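Davel demo cell: frequently asked questions

These are the questions we get most often from people who run or look after the Davel two-arm demo cell. They cover setting up, daily care and small repairs. For anything inside an arm joint or the control cabinet, contact the Clenberg workshop before opening a cover.

How long does it take to set up the cell?

Allow a full day with two people. The arms travel with their mounts already fitted, so most of the day goes to levelling the base, running cables and checking the hands. If the cell is going to a trade show, ask the organiser for power the evening before. Crews who get power at 7 a.m. on opening day are usually still teaching positions when the doors open.

What order should things be done in?

Base first, then arms, then hands, then cameras, then the table. Leave the cloth off the table until the arms have been homed, as you will probably need to shift the table once or twice. The front edge of the table should sit 1170 mm from the centre of the base. Power up at reduced speed and stay there until every taught position has been checked.

How do I check the hand after it has been fitted?

Start with the screws. Go over the housing plate and the pivot screws at each finger link with the correct hex key, and replace any screw with a rounded head. Open and close the hand empty 12 times and listen for clicking at the links. Then look at the sensor pads with a torch. The pads should be flat and clean, with no lifted corners.

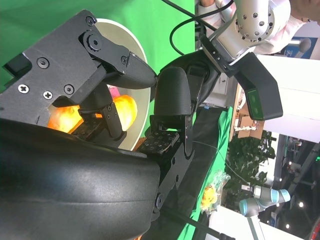 Objects for the first grasp test should be light, rounded and cheap to replace. Run the test at the lowest grip force and increase it one step at a time. With something shaped like the orange object between the fingers here, check that the fingertips close around it and that the dotted sensor pads on the inner sides of the fingers are clear of grit. Keep plates and other hard items for later, when you are happy with the force setting.

The pad readings drift after an hour or so. Is that a fault?

Usually not. The pads warm up along with the hand, and the zero point moves with them. Run the zero routine with the hand open and touching nothing, once at start-up and again after lunch. If one pad still drifts and the others don't, swap its connector with a neighbour. If the drift follows the pad, the pad needs replacing. If it stays with the channel, the trouble is in the cable or the board.

Can I guide an arm by hand while teaching?

Yes, in guide mode only. Hold the arm by the links and keep your fingers away from the joints. Don't pull on a camera or sensor mount, even lightly. A mount that has been knocked will throw off the calibration and you may not notice until the grasps start landing to one side.

What cleaning products are safe?

Use a dry microfibre cloth on the covers and a cloth barely dampened with water on the fingertips. Alcohol wipes are fine on metal links but will dull the finger pads over time. Never spray anything directly at the hand. Light scuffs on the black covers are cosmetic and need no treatment. A crack of any length means the cover should come off and be replaced.

How often should the hand be serviced?

Every 176 operating hours. The counter is on the second page of the maintenance screen. Service means new fingertip pads, a check of the linkage screws and a fresh calibration. Write the counter reading in the log book each time, with your initials.

The hand drops woven or open-sided items. What should I change?

Slow the approach and grip on a solid band if the item has one. An open weave gives the pads uneven contact, so the grip signal can come and go as the item shifts. Raise the contact threshold slightly before you raise the force.

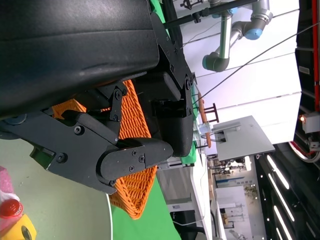

If it still slips, check the finger alignment. Both fingers should meet the centre line at the same time when the hand closes slowly. A difference of more than 2 mm points to a loose linkage screw or a bent link. Tighten the screw first and test again. Bent links can't be straightened and have to be replaced as a pair.

Where should cables run?

Along the arm with slack at each joint, then down behind the base. Move each joint through its full range by hand before tying anything. Cables that cross the table should be kept out of the work area, and taped if people will be reaching over them. Snagged cables are the most common cause of a stopped cell in our log.

The cell stopped and won't restart. What now?

Check the emergency stop buttons, including the one on the teach pendant. Read the code on the screen and write it down before clearing it. If the same code comes back twice, leave the cell off and call us.

Who do I contact for parts?

Maarten Claeys handles hands, pads and covers. Lotte Van den Broek handles arms, cables and calibration bookings. Both are at the Clenberg workshop. Orders for the Binbridge site go through the same desk, so please put the site name on the form. The desk is closed on Monday mornings for stocktaking.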